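Flurano (surname)

Flurano is a surname of northern Italian origin, carried today mostly by families in British Columbia, Nova Scotia and southern Ontario, with a smaller group still living not far from where the name began. It belongs to the large and friendly class of locational surnames, those given to people for the place they had come from, and like most of its kind it only became useful once its bearers had left. In the hamlet of Flurano itself, everybody was from Flurano, and the name would have told a neighbour very little.

Origin and meaning

The hamlet sits (or sat, as only a chapel and a few stone barns remain) on the shady side of a mountain valley, above the point where the mule track forks. The oldest known mention is in a tithe roll, where a man is entered as Petrus de Flurano and charged for two cheeses and a measure of rye. [1] His sons appear in a later roll without the "de", and from then on the word behaves as a proper hereditary surname, passed from father to child whether or not the child ever laid eyes on the place.

What the place name itself means is less settled. The favourite explanation within the family, and certainly the prettiest, connects it with flowers, and more than one Flurano wedding has been decorated accordingly. Unnur Bisgaard, whose study of the valley's field names is the fullest yet made, prefers a derivation from the personal name Florus with the ending -anus, meaning simply the land belonging to Florus. [2] She allows that the flower story is old, and that people have been telling it fondly for generations, but finds no support for it in the early spellings.

Spelling variations

Surnames were written down by whoever happened to be holding the pen, and clerks spelled by ear. Bisgaard lists 29 forms, among them Fluran, Florano, Flurani, Fluranno and the rather alarming Phluranough, which occurs once, in an Ontario township ledger, and was crossed out by a different hand. Florano is the one most likely to mislead a beginner, as there are Florano families elsewhere with no connection to the valley at all.

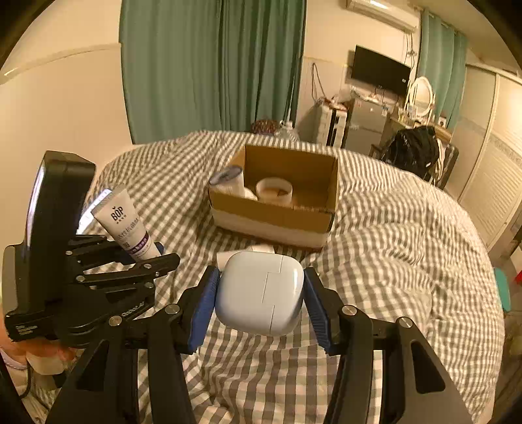 Records of the Vancouver branch bring a further difficulty, and a very enjoyable one, in that some of them are kept in two scripts. Giacomo Flurano married into a Chinese Canadian family of shopkeepers, and for two generations the household accounts, shop signs and gravestones gave the surname in Roman letters with a version in characters alongside. Readers who have grown up with only one alphabet sometimes expect one line to translate the other, and it need not. The arrangement is familiar enough from ordinary packaging, such as the white squeeze tube with the letters BOP at its top and Chinese characters down its side, where each kind of writing has its own spot. In the Flurano accounts the characters were chosen for sound by Giacomo's father-in-law, and three different sets were used over the years, depending on which aunt was doing the books. Dulce Chávez has matched all three to the same family through the street addresses. [3]

Migration to Canada

The earliest Fluranos to settle permanently in Canada were two brothers, Battista and Luigi, who crossed on the steamer Drurnora and landed at Halifax in March, in weather that Luigi was still complaining about in letters written as an old man. The passenger list has them as labourers. Battista stayed in Nova Scotia and found work with the Akico cannery, first on the wharf and later in the cooperage, while Luigi carried on west by rail and took up a quarter section before thinking better of it and opening a barbershop.

Others from the valley followed as word got home. A letter from Battista's wife, Caterina, asks her cousin to bring chestnut flour, a good whetstone and "the small Flurano, if his mother can spare him". Who the small Flurano was has been a matter of cheerful argument ever since. The likeliest candidate is her nephew Giacomo, who turns up in Nova Scotia at the age of eight and who would in time move to Vancouver and found the branch described above.

A directory put together from church, school and municipal sources by Vaida Rozīte gives 406 bearers of the name or one of its recognized variants. [4] Married daughters who changed their surname are not in the total, although she gives them an appendix of their own, and anyone tracing a maternal line would do well to begin there.

The Bite line

One group of Fluranos is better known by a byname. Battista's second son, Pietro, farmed a notch of cleared land that the neighbours called the Bite, from its shape on the survey plan, and his children were known as the Bite Fluranos to keep them apart from their cousins in town. By the following generation a few had dropped Flurano altogether and were signing as Bite. Kęstutis Grīnberga has pointed out that this is the very process that gave the family its original name, happening over again on the other side of an ocean. [5] The two surnames are treated as one in Rozīte's directory, and 27 of her entries are for Bite.

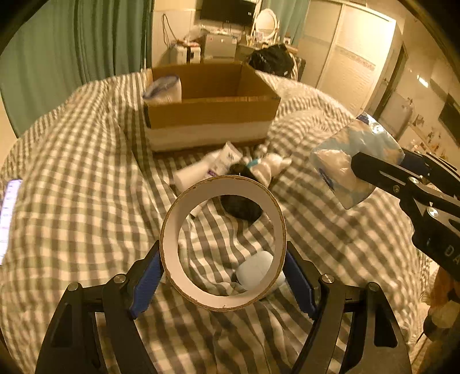 Cardboard tape core, with a grey-and-white gingham duvet behind.

Heraldry

No grant of arms to anyone named Flurano has been found. A shield showing three blue flowers on silver is sold on mugs and tea towels, and hangs in a good many family kitchens, where it looks very handsome. Tove Hauksdóttir traced the design to a calendar printed for a family picnic, drawn by a cousin who was fond of gentians. [6]

See also

Locational surnames
Bynames in Nova Scotia
Italian Canadians

References

1. Valley tithe roll, transcribed in Bisgaard, appendix A.
2. Bisgaard, Unnur. Field and Farm Names of the Upper Valley.
3. Chávez, Dulce. "Three Ways to Write Flurano."
4. Rozīte, Vaida. A Directory of Flurano and Bite Families. Online edition, retrieved 07/05/2020.
5. Grīnberga, Kęstutis. "Named for the Notch."
6. Hauksdóttir, Tove. "The Picnic Arms."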